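Getting the house ready for Santa: our best Christmas Eve tips

Every December I get messages asking how we manage the big night with four children, a dog and no chimney worth the name. So I've finally put it all in one place! These are the things we do year after year, plus a few we picked up from neighbours along the way.

Mince pies for the plate

Bake them a day ahead. The pastry settles and they lift out of the tin far more easily. Cut your circles of greaseproof paper first, drop one in the bottom of each hole, and you'll never chisel out a pie again. A 500 g block of shortcrust gives us 12 lids and bases with a bit left for stars. Brush with milk, bake until the tops are golden (mine take almost 28 minutes, but my oven is a slow old thing) and leave them in the tin until you can touch it with bare hands.

If you're short of time, buy plain ones and dust them with icing sugar through a tea strainer. Lay a paper star on top first and lift it off afterwards – gorgeous!

Reindeer food that's safe for the birds

Please leave out the glitter. Plain porridge oats with some grated carrot look lovely on the grass and the robins will clear up in the morning. Pei-shan Chiu from our street adds sunflower seeds, and I've copied her ever since. Mix it in a bowl with a lid and let the children shake it outdoors, as oats get absolutely everywhere.

Santa's hot drink

We do cocoa. Mix the powder and sugar with a splash of cold milk until you have a smooth paste, then pour on the hot milk slowly, stirring all the while. No lumps! A pinch of salt brings out the chocolate. Use a mug you don't mind leaving out all night, and run cold water into it first thing so the skin doesn't set hard.
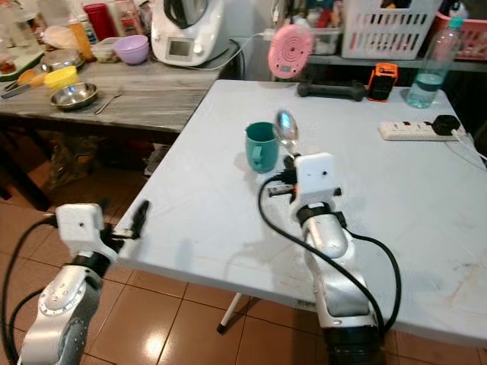
Sooty footprints

Cut a boot shape out of the middle of a cereal packet, lay it on the floor and sift bicarbonate of soda over it. It looks just like snow and hoovers up in seconds. On dark carpet, test a corner first. Flour is fine on tiles as long as it stays dry, but it turns to glue under a wet paw.

Stockings

Sew a loop of strong tape inside the top, right across the back seam. The thin ribbon they come with won't hold a satsuma, never mind a book. Fill the toe with something round so it hangs nicely, and wrap anything that rattles in a sock.

Hiding the wrapping paper

Use a different paper for Santa's presents and keep it well out of the house. Yen-ting Mak keeps hers in the boot of the car under the picnic rug. Ours lives inside a suitcase on top of the wardrobe, 14 years and still not found!

Last updated 16 Apr 2018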